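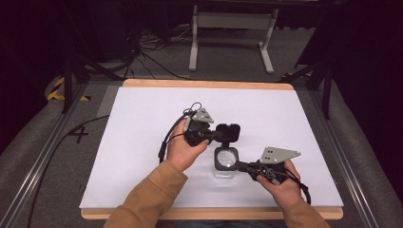

A small glass jar on the work surface and its square black lid held above it.

Barta Asks Home Cooks to Send In the Jars They Cannot Open

By Hilde Verstraete, Barta press desk
August

FLITVILLE – Barta, the maker of pickles, relishes and one much-argued-over mustard, is spending the rest of the summer on a problem its customers have been writing to it about for years, often in capital letters. The lids are too tight.

Starting this month, anyone who has given up on a Barta jar can bring it, sealed, to the company's shop in Flitville and swap it for one that opens. No receipt is needed. Staff will not try to open the old jar in front of you, a rule brought in after some hurt feelings during the spring trial.

The stuck jars go to the packing plant in Darnen, where they will be measured for the twist needed to break the seal. Barta wants at least 100 of them before it touches the settings on its capping line. The spring trial brought in 7, along with a jar from a competitor, which was returned to its owner with our sympathy.

"We have always told people that a tight lid is a sign of freshness," said Hilde Verstraete, who runs the press desk and wrote this release, and who is therefore quoting herself. "It is also a sign of a tight lid. My mother keeps a screwdriver in the cutlery drawer because of us."

The swap covers the full pickle range, the beet relish and both sizes of the mustard. It does not cover the holiday chutney, which comes in a clip-top jar and has a different set of complaints.

Alongside the swap, Barta is bringing out a new lid called Dandimska, named after the street where the company started out above a shoe repair shop. The Dandimska lid has a deeper edge for fingers to hold and a softer liner. It will appear first on the bread-and-butter pickles. The price stays the same. The label has been moved down a little to make room, so the cucumber in the drawing now seems to be standing in a ditch. A new drawing is on order.

Customers who would like to keep their old jars and fight on are welcome to. The company's help line still gives the usual advice: run the lid under hot water, dry it well, and use a rubber glove. Callers who have already tried this may say so at the start of the call and skip ahead.

The shop will also hold five short evening sessions on making quick pickles at home, each beginning at 6 p.m. There is a small charge for vegetables. Jars are supplied and you close them yourself, so any trouble getting back in will be between you and your wrists.

Jars for the swap should be unopened and undented, with the label still readable. Please do not mail them. We asked people not to last time as well, and the sorting room in Darnen smelled of dill until the carpet was replaced.

Questions from the press, and from Hilde's mother, can be sent to the Barta press desk in Flitville.

Recent releases
Barta mustard recipe has not changed, says Barta
Darnen plant gets a second loading dock
Beet relish returns to the large jar
Flitville shop to open earlier on market mornings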